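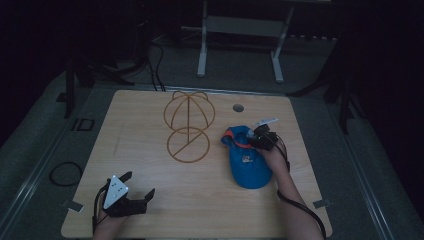 木桌上的圆顶线架与蓝色帽子

Jeratar 帽架陈列资料

说明文件,第2版
整理:Asmaa Cherkaoui
校对:Magdy Tahiri

内容

这份资料记录线材帽架的样式、摆放方法和保管要求,供 Slaoui 门店布置柜台和橱窗时查用。范围只到桌面用的帽架,墙钩和落地架另有文件,放在 Eltska 目录下。

目前收录6种帽架。每种一个文件夹,里面有尺寸表、摆放说明和照片。尺寸表用逗号分隔的文本保存,编码为 UTF-8,长度单位一律是厘米。照片没有修过颜色,同一个架子在不同照片里色调会有出入,订货时以色卡为准。

目录

sizes 尺寸表
layout 摆放说明
photos 照片
changes.txt 修改记录

尺寸表的字段

model 型号
top 架顶形状,填“圆顶”“平环”或“叉形”
base_d 底环直径
height 总高,从桌面量到架顶最高处
finish 表面颜色,按色卡名称填写
note 备注

量不到的数值留空,不要填0。底环有变形的,量最宽处,并在备注里写明。旧表里 top 一栏有几行写的是“球形”,现已全部改成“圆顶”。

摆放

先把底环放平,用手指轻按环边,架子不晃再放帽子。底环翘起的架子要先校平,不要拿纸片垫。桌面有走线孔的,底环要避开孔口。

棒球帽用圆顶架。双手拿住帽身两侧,从上往下套,帽檐朝向顾客。内侧的吸汗带要理平,卷边会把帽子顶歪。帽冠较软的款式套好以后,从里面把前片推起来,再把后面的调节带扣上。有侧标的帽子可以稍微转一点角度,让侧标露出来。

平环架适合宽檐帽,叉形架只用来放发带和小件。

柜台上相邻两个底环的中心距为25厘米,宽檐帽不受这一条限制,以帽檐互不碰到为准。
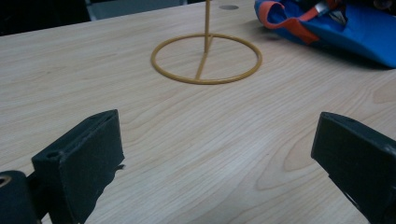 圆顶架可以长期放毛呢帽吗?
毛呢帽受力久了容易留下线材的压痕,最多连续放24小时,之后换成填纸平放。

保管

帽架用干布擦,接头处的灰用软毛刷清理。收起来时底环朝下单层摆放,不要互相套叠,架顶的细线受压以后很难恢复原形。掉漆的架子先停用,毛边会勾坏帽子里衬。

已知缺漏

叉形架的总高还没有补齐。Flavthorpe 仓库的旧架没有型号,暂时记作“未编号”。八月补拍的照片已放进 photos,文件名还没有统一。

修改

改动尺寸表之前先在 changes.txt 里写一行,注明型号、原值和新值。摆放说明的文字问题找 Magdy Tahiri,尺寸和色卡的问题找 Asmaa Cherkaoui。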